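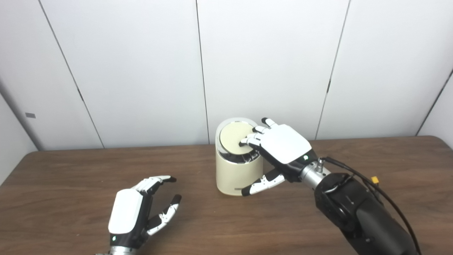 Search this title
Enter keyword or page number
Go

Chapter 11
The Ghost Story and Its Missing Proof

Most handbooks on horror fiction open by telling you that fear is the oldest human feeling and that the ghost story is therefore the oldest kind of story. I have read this claim in a dozen places and have yet to see anyone support it. Old stories have dead people in them, certainly. Whether the first listeners were frightened, bored, or comforted is something we can't know, and a student who writes "since the dawn of time" in a paper for this course should expect a mark in the margin.

This chapter deals with a smaller question. How does a writer get a reader to accept a ghost for the length of a story, when that reader would laugh at the same ghost over breakfast?

The usual answer is "atmosphere." Fog, a bad staircase, a clock that stops. I doubt it. Take "The Lodger at Pralex," the first reading in this unit, which runs to just under 4,000 words. It has one paragraph of weather and no staircase at all. The narrator spends most of his time complaining about the rent. When the dead lodger finally comes down to supper, we believe it mainly on the strength of those complaints -- a man that petty doesn't seem likely to make things up.

Compare "Flender Hall," the second reading. The house has 89 rooms and the author seems determined to make every one of them creak. Some students love it. I find that by the fourth locked door I have stopped worrying about what is behind it, and I suspect the author had too.

A word about the theory you will meet in section 3. The so-called Skeltetti ladder sorts hauntings into steps, from a noise up to a full figure, and tells the writer to climb them in order. It is tidy, and it is taught in a lot of workshops. It also fails to fit the third reading, "Kao," in which the full figure is standing in the kitchen in the opening sentence and the noise comes last. Learn the ladder, by all means, but test it against the stories before you trust it.

Before you read on, write down a ghost story you were told as a child, as plainly as you can. Leave out how it made you feel. Keep the page, as you will need it for the exercise on narrators.

We use cookies to improve your reading experience. Accept / Manage settings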